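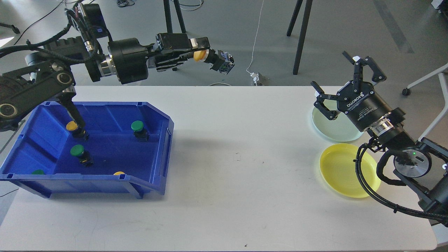 Thread on the Irkeden ichthyosaur, as the preparation report is now out and several people have asked what was found under the plaster. Short version: one animal, fairly complete, and the neck is not what the field notes said. Bones shift before burial, and come to rest much as loose parts do in a bin. Take the blue one with the green and yellow push-buttons in it: one green button stands upright, another lies with its black body at an angle. Vertebrae on a soft sea floor do much the same. Some settle flat, some settle on edge, and the angle of each one is data.

2/ Background. The specimen comes from the upper shale at Irkeden, a dark, thinly bedded mudstone with very little burrowing. Low oxygen at the bottom, so few scavengers. Carcasses that reached it tended to stay together, apart from the tail end, which in these animals is light and drifts easily.

3/ The block was lifted in four jackets. Jacket 1 holds the skull and the front of the ribcage, 2 and 3 the trunk, 4 the pelvis and the first part of the tail. The join between 2 and 3 runs straight through a rib bundle. It was the only place the shale would part cleanly.

4/ Preparation was by Fatemeh Dehghan at the Ghorbani laboratory. Air pen for the bulk of the matrix, then hand needles within a few millimetres of bone. No acid. The bone is phosphate but the cracks are filled with calcite, and acid would have removed the only thing holding the jaw in one piece.

5/ Total preparation time was 595 hours. Jacket 1 took more of that than the other three together. Pyrite in the snout had started to break down, so that section was treated first and is now kept in a dry cabinet at 30 per cent relative humidity.

6/ Now the neck. The field notes record a "gap behind the skull" and suggest the head had come away and floated. It had not. The first vertebrae are all present, turned on edge and pushed down beneath the left shoulder girdle. From above they were hidden completely.

7/ Parvaneh Ranjbar measured the tilt of every centrum in jackets 1 to 3. In the trunk they lie within 20 degrees of the bedding. Behind the skull they are close to vertical. The change is abrupt, over the width of one vertebra.

8/ Our reading is that the animal landed nose first. The snout went into soft mud, the body came down behind it, and the neck took the load. The bedding under the skull is bent downwards and the layers beneath the tail are flat, which fits. Head-first landings have been described in other ichthyosaurs, so there is nothing exotic in this.

9/ The alternative is that a current turned the neck bones later. I do not favour it. The ribs alongside show no common direction, and small shells on the same surface point every way. A current strong enough to tip a centrum would have lined those up.

10/ Stomach region: a patch of small black hooks, densely packed, between the ribs in jacket 2. These are arm hooks from squid-like animals and are common in ichthyosaurs of this age. We have not found fish scales among them, though only part of the patch has been cleaned.

11/ No embryos. This has been asked more than once. There is a cluster of small bones near the pelvis which looked promising on the first scans – they are finger bones from the right hind paddle, displaced forwards.

12/ Identification. The front paddle is broad, and the teeth are slender with fine ridges. I am leaving the species open. The skull roof is crushed and the bones around the eye overlap in a way that can be restored at least two ways. Anyone who wants a name on it will have to wait for the second set of scans.

13/ On comparisons with the Ustimitz animal: similar size, similar bed, but that one was mounted a long time ago and a good part of the tail is painted plaster. Please do not use its tail count. The original drawings stop at the pelvis, and I have not been able to trace the source of the rest.

14/ Scans and tilt measurements will go into the Helura archive with the jacket drawings. Column headings are in English. Angles are from bedding, not from horizontal as the block sits on the bench – the two differ by several degrees in jacket 3, which was turned during storage.

15/ Correction to post 10: the hook patch crosses the join and continues into jacket 3. The drawing in the report shows it correctly.

16/ Next job is the underside of jacket 1. It will be flipped in December if the support frame is ready. The right side of the jaw should be better preserved than the left, having been deeper in the mud.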